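Chapter 5
Bedrooms: Surfaces, Linens, and Small Containers

5.1 Scope of the chapter

Chapters 3 and 4 covered rooms in which most work is done on hard surfaces. The bedroom differs in one basic respect. Its largest horizontal surface is soft, covered in cloth, and slept on every night. Any method for keeping the room in order has to begin with the bed and work outward to the shelving, the floor, and the closet.

The chapter uses three terms throughout. The dressed bed is a mattress with all of its covers in place. The stripped bed is a bare mattress. The sheeted bed lies between the two: the fitted sheet is on, the pillows may be in position, and the top covers are absent. Most sorting and folding described in Sections 5.3 and 5.4 is carried out on the sheeted bed.

5.2 The bed as a temporary work surface

A sheeted bed offers more open area than any table normally found in a home. It also has limits. A mattress yields under a load, so a tall or narrow container placed near the middle will lean. Folded stacks more than eight items high tend to slide. Creases in the sheet are of no consequence during sorting and are smoothed out when the work is finished.

Containers should be low, light, and open at the top. Small plastic baskets with perforated sides meet these conditions and allow the contents to be checked without lifting anything out. Place the basket at the head of the bed, beside the pillows, and leave the center and foot clear for laying out cloth.
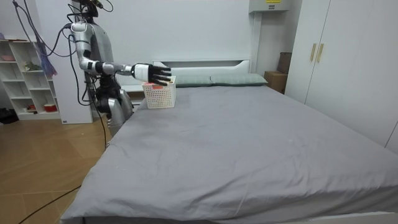
Figure 5.2 Sheeted bed with two pillows against the headboard and a small white basket at the head end.

The position in Figure 5.2 keeps the basket within reach of a person standing at the side of the bed. It does not suit wet or soiled items, which are handled on the floor or in the laundry area (see Section 5.6).

Boiko classifies bedroom containers by where they rest when not in use: shelf, floor, or under-bed. The scheme is adopted here with one change. Containers that travel between rooms are treated as a separate group and are discussed in Chapter 8.

5.3 Order of work

The standard sequence for a sheeted bed is as follows.

1. Remove loose articles from the sheet.
2. Set the pillows against the headboard.
3. Place the basket.
4. Lay out the items to be sorted, largest first.
5. Fold, stack, and transfer to storage.
6. Return the basket to its shelf and smooth the sheet.

Steps 2 and 3 may be reversed when the basket already holds the items to be sorted.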